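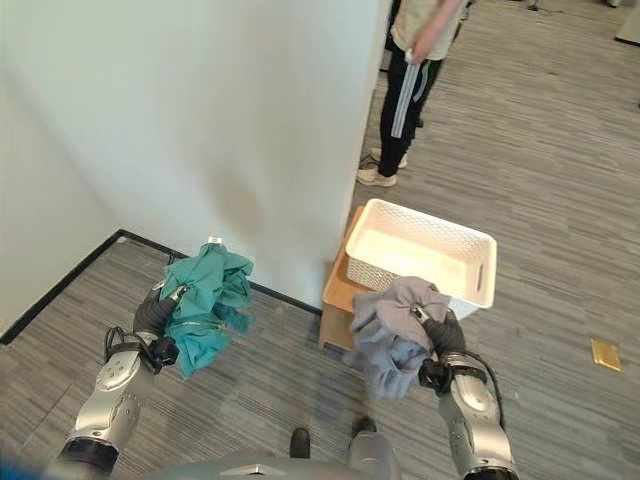

Fig. 1. A garment in each gripper, basket still empty.

Lecture 7: Why the planner thinks it is finished

Reading for this week: the Zutance task log (all of it, please) and chapter 4 of the Schnyder notes. Problem set due 11th February.

Last time we ended on the claim that a laundry task breaks down into a list of skills: find cloth, grasp, move over basket, release, check. You will find this list in nearly every project report you read. I don't trust it, and by the end of today I hope you won't either. The list describes what a person would say about the job. It says very little about what the controller has to decide at each tick.

Take the state in Fig. 1. Both grippers hold cloth. What does the planner know? In the Zutance stack it knows two things, that the left gripper is closed on something and that the right gripper is closed on something. "Holding garment" gets set to true from finger position and motor current. A sleeve pinched by its hem and a whole shirt bunched in the fingers give the same flag. So does a fold of cloth that is still caught on something else.

The camera could help, but look at what it is being asked. The gray cloth overlaps the corner of the basket from the head view. Is it over the basket, in front of it, or touching the rim? A 2D mask cannot say. Depth can, in principle, if you believe depth on thin lattice plastic. Baoshan Ren's tests on the Trastbridge data logged 1,973 releases, and 481 of them were marked "in basket" by the mask check alone and overturned when a person reviewed them. Please do not quote the other 1,492 as a success rate. They are the cases where the check and the reviewer did not disagree, and that includes plenty of plain misses. 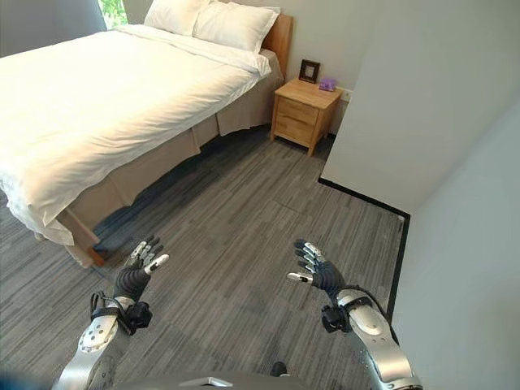
Fig. 2. Bedroom set, open hands. Same carpet, different search problem.

The second source of trouble is search. The Flastine planner ends the task when no garment is detected in the current view. With a white duvet filling one side of the view and folds all the way down to the skirt, "no garment detected" can mean a clean room or a weak detector. The stop rule treats these as equal. Jinfeng Du suggested a coverage map, where the robot must look at each patch of floor and furniture from at least 2 angles before it may stop. It is a good idea, and I would like to see it tested by someone who didn't write it. Coverage tells you where the camera pointed. It doesn't tell you the detector would have fired.

Third, arms. Most two-arm planners in the literature are one-arm planners run twice with a collision check between them.

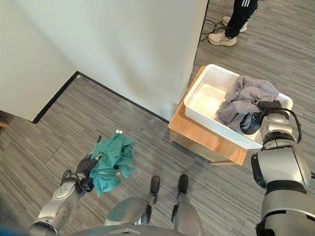
That works until one arm needs to wait. If the right gripper is inside the basket, the left one has to hold its cloth clear of the work, and holding is not free: fabric sags, swings and slips. The planner's model has the left arm in a state called IDLE_WITH_OBJECT, and nothing in that state checks the grasp again. In the October run of 3,033 episodes, dropped garments during waiting were filed under "perception error". Read the log and decide for yourself whether that label is fair. I say it is a planning error with a convenient name.

For the problem set:

1. Write the release condition using only signals the robot has at that moment. State which ones you trust.
2. Rewrite IDLE_WITH_OBJECT so that a lost grasp is noticed. Say how often you check and what the check costs.
3. Give one room in which the Flastine stop rule ends too early, and one in which it never ends.

Answers that say "train on more data" need to say which data, and what result would show that it had not helped.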